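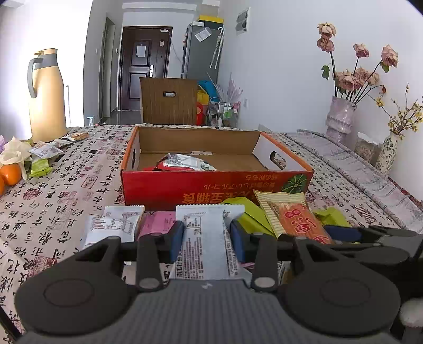 Snack packets on a calligraphy-print bedspread.

GRANVILLE – Stakis is putting snacks back in the room. From December, guests at the Granville guesthouse get a free welcome pack at check in, picked from a list of 14 small-bag treats, sweet and savory.

No minibar. No price card. No surprise line on the bill.

The packs are put together by Ullia, the import grocer two doors down from the front desk, and restocked every 72 hours for longer stays. Guests with allergies can ask for a swap when they book, or at the desk untill 9 p.m.

The move follows a summer trial on the second floor. Nearly 17 percent of comment cards from the trial mentioned the snacks, most of them asking for more of the salty ones. So – more salty ones.

Rooms have also had new bedding and reading lamps, fitted by Šimko over the fall. Work on the stairwell carpet is still going on, quiet hours are being kept.

Welcome packs come with all room types, including singles. Extra packs are $2 each at the desk, cash or card. Late arrivals will find theres in the room.

Bookings for December are open now. Press visits by arrangement, weekday mornings best. Menu list and room rates on request from the Stakis front office, Granville.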